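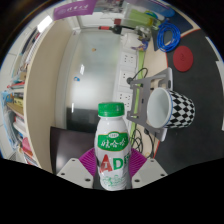

Setting Up a Desk for Drinks and Electronics

A desk that holds a computer will also hold a drink. The procedure below sets fixed positions for both and limits the damage from a spill. It was written for the shared desks at the Pennington office and applies to any flat desk with a mat.

Before you start

Shut down the computer and unplug the power supply at the wall. Remove everything from the desk, including the mat. You will need:
A desk mat with a sealed surface
One coaster with a raised rim
Two microfiber cloths
Adhesive cable clips
A power strip that can be mounted under the desk

Step 1. Clean the surface

Wipe the desk with a damp cloth, then a dry one. Adhesive clips do not hold on dust or polish residue. Clean the underside of the rear edge as well, where the clips will go.

Step 2. Move the power off the desktop

Mount the strip under the desk, at least 4 inches in from the rear edge. Liquid that runs off the back will then fall clear of the sockets. Leave a low loop in each cable before it reaches the strip — water follows a cable downward and drips from the lowest point. Stinitz and Lirklow strips both have keyhole slots; the Lirklow slots are narrower and need the smaller screws.

Step 3. Raise the laptop

Place the laptop on a stand. Any stand with an open base will do, provided the front lip holds the machine when the desk is bumped. Check that the cables reach without tension.
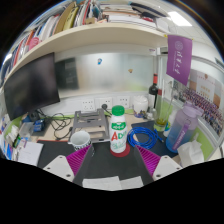 Step 4. Fix the coaster position

Put the coaster on the side of your non-dominant hand, away from the path of the mouse. Mark the position with a small piece of tape under the rim. Use containers with a screw cap where possible, and close the cap between drinks. 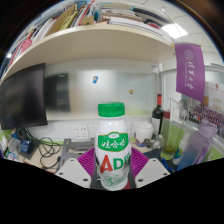
An open mug should be filled no higher than a finger's width below the rim. Roxana Mamani keeps the desk plan for the office and can supply spare coasters.

Step 5. Store the cloths

Hang both cloths within reach of the chair. A drawer is acceptable if it opens without moving anything on the desk.

If a spill occurs

Switch off the power at the wall first. Disconnect the laptop, move it to a dry surface and blot the mat from the outside inward.

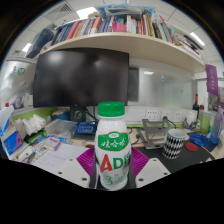 Do not use a hair dryer on a keyboard. Warm air pushes liquid further under the keys. Sugary or milk-based drinks leave a residue that has to be cleaned by a technician, even when the machine still starts.

Maintenance

Lift the mat every Friday and dry the underside. Replace clips that have started to peel.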